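Open day at the Presteck works, Gostura

Typing this up on the train home so excuse the state of it. Notes on my knee, coffee in the other hand.

Went because the flyer said "see how your kitchen chairs are made" and I have sat on a Presteck chair most of my life. Gates opened at 9. I got there at 9:30 and the line was already past the bike racks. Four buses from town, they'd put on extra. If you drive, don't. The lot behind the Ostrowski bakery was full and the overflow was a wet field with one guy in a vest waving everybody into the same corner.

You get a sticker at the door, a pair of foam earplugs and a map. The map is upside down compared to the building. Took me two wrong doors to work that out.

First stop, the lumber yard. Beech mostly, stacked with little strips between the boards so the air gets through. Smell is fantastic. Our guide said the boards sit outside for a year and then go into the kiln, and that the kiln is the part they argue about most. Too fast and the wood cracks inside where you can't see it. She passed round a bad piece, sawn across. Looked like honeycomb.

Then the bending room, which for me was worth the whole trip. Steam boxes down one wall, long as a canoe. Two men pull a strip out, walk it over fast, wrap it round an iron form and clamp it. You get 30 seconds, she said, maybe less in winter. They did it five times while we watched and one strip split with a bang and a kid behind me screamed. The men just threw it in the bin and got another. Back hoop of the chair, that's what they were making. Stays on the form overnight.
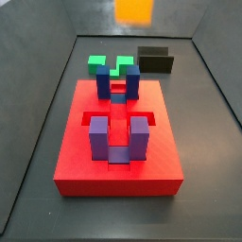 After that the joinery floor, louder than the rest, earplugs in. Rows of machines cutting the holes for the legs. I couldn't hear a word of the talk and I don't think the guide could either. She gave up and pointed. What I did pick up from the board on the wall: there are 43 steps between a raw plank and a finished chair, and the sanding alone is a good chunk of them. Wish they'd let us stay longer here, we were moved on becuase the next group was bunching up at the door.

Sanding is all women except one, all with the radio on, all quick as anything. One of them let me run my hand along a seat before and after. Before felt smooth to me. After felt like a bar of soap.

Paint shop closed to visitors, fumes. You look through a window. Chairs going past on hooks, very slowly, in that dark green everybody's grandmother had. People took a lot of pictures of that.

Lunch in the canteen. Pea soup, a roll, an apple, paid by ticket. Soup good, roll from Ostrowski's and very good. Not enough tables, ate mine standing by the coat hooks. There was a Budon stall in the corner selling oil and wax for furniture. I bought the small tin. The man told me to warm it in my hands first and use half what I think I need.
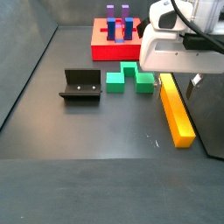 Afternoon was the old part. The original brick hall is a sort of museum now, one long room up a steep stair (no elevator, worth knowing). Chairs on the walls hung by year. I found ours! The one with the three slats and the dip in the seat, made for 55 years with hardly a change. The label said they altered the back leg once, by the width of a finger, and got letters of complaint.

Also up there: pay books, a time clock, a wall of staff photos from the summer picnics, and a child's high chair with tooth marks along the tray. Spent too long on the picnics.

Seconds sale at the end, in the loading bay. Get there early if you want one. By 3 it was stools and odd legs. I came away with a stool, small knot on the underside, which is currently taking up the seat next to me on this train and getting looks.

Practical stuff. Free entry. Flat shoes, the bending room floor is wet. Toilets by the canteen only. Cash for the seconds sale, the card reader was down when I was there. Whole loop took me most of the day but you could do it in half if you skip lunch and the msueum.

Next one is in September. Stool needs waxing first.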